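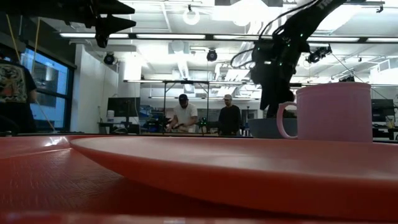 Notebook entry, December – route testing for the winter coastal guide

Entry by Ginevra Cirillo, for the guide desk and for whoever takes over the southern section.

Purpose. To check the second half of the Osari to Zundatar road route against the draft text, at the pace of a traveler in a small motorhome, and to note where the draft must be corrected before layout.

Departure. Left Osari at 8:40 a.m. The draft advises a start before seven. In December the coast road is still dark at that hour and the first two overlooks would be missed. Recommend changing the text to "after sunrise."

Section 1, Osari to Lo Presti. The distance in the draft is correct. The fuel station listed at the junction is closed for the season, and the next one is 19 miles on. This must be stated plainly, in the box at the head of the section. The road surface is good except on the long descent, where there are four tight bends and a posted limit for vehicles over a certain weight. I did not record the weight. To be checked with the county office.

Lo Presti. The harbor lot accepts motorhomes overnight from November to March. Payment is by coin only. The machine refused bills, and the office opens at 10 a.m. The old customs house is open to visitors in the afternoon, with the entrance on the side street and not on the quay as our map shows. Map correction sent.

Lunch was taken on the harbor side. Prices have risen since the last edition, and the price symbols for this town should be moved up one step throughout.

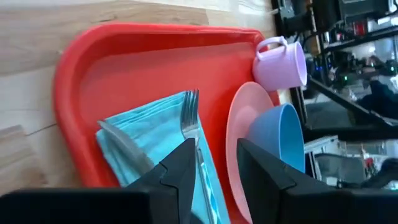 Tray and mug, Lo Presti.

Section 2, Lo Presti to Zundatar. The inland road climbs to almost 2,000 feet and was clear of snow. The draft calls this stretch "an easy hour." It took me two, with one stop at the chapel. Suggest "allow half a day," as most readers will want to walk to the spring. The path is signed from the chapel gate, though the first sign is badly faded and faces the wrong way for anyone coming from the south.

Zundatar. Arrived 3:50 p.m. The campground above the town has water but no electric hookups until spring. The draft says the opposite. The manager confirmed this in person and will write to us if the date changes.

Open points
Weight limit on the descent – county office.
Winter hours of the Zedell ferry. The timetable posted at the landing and the one at the ticket window do not agree.
Second night in Lo Presti, yes or no. My own view is yes, but the page count for the chapter may not allow it.

Next leg: Zundatar to Zedell, weather permitting. Tire pressures to be checked before departure.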